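Jestville Residents' Group - notes from the June meeting

Hello all, me again with the notes. Tiburcio has a new job on late shifts, so I've got the pen until he's back. Shout if I've got anything wrong and I'll put it right before the next one.

We started at 7.10, a bit late while people found chairs. Inger Lauritsen was in the chair and said hello to the new faces from Pacheco Road (lovely to have you!). Last month's notes were agreed with one change: it was the lower car park that flooded, and I had written the upper one. Sorry!

The Trustimitz plans. This took up most of the evening, as you'd expect. The builders now want 116 homes on the old Trustimitz site, and the new drawings move the way in from the main road to Kelell Lane. Anyone who has tried to get two cars past each other on Kelell Lane will know why there was a groan. Inger has read the whole traffic report, bless her, and told us the counting was done in the school holidays. We agreed she'll write to the council asking for it to be done again in term time. All in favour apart from one, who thinks we should be asking for the whole thing to be thrown out. I have some sympathy, but I did vote for the letter.

The petition stands at 304 names. I'm so pleased with that! The paper sheets need to be back with me by Sunday so I can hand them in together. Please check people have put their full address, as the council can leave out the ones that haven't.
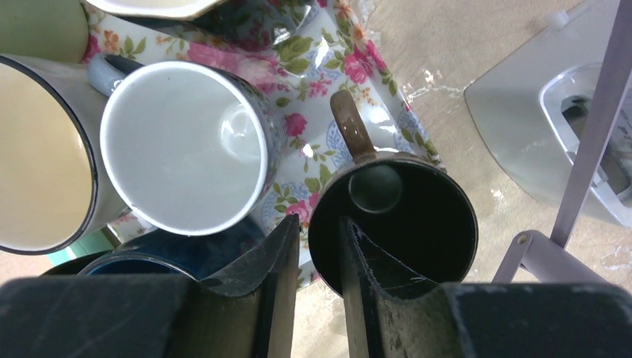

Next came the 5 bus. The company wants to drop the last run of the evening, and there was a long talk about who still uses it - quite a few of us, as it happens, and the hospital cleaners most of all. Tiburcio had sent a note saying he'd go and see our councillor about it on his day off, and we said yes please. I'm to send him everyone's stories, so do email me yours, even if it's only a couple of lines.

A question was asked about why council meetings are being held in the afternoon now, when most people are at work. I didn't have an answer and neither did Inger. She is going to ask, and she'll ask for it in writing this time.

Money: the hall hire has gone up by £10 a night. We can manage it until the autumn, then we'll need to talk about it properly.

Any other business: the noticeboard by the chemist has a broken lock again. I said I'd ring up about it (I have rung before, and I'll ring again).

We finished at 8.50. Next meeting is same place, 7 o'clock, and Inger will bring the big map of Kelell Lane so we can mark up the passing places.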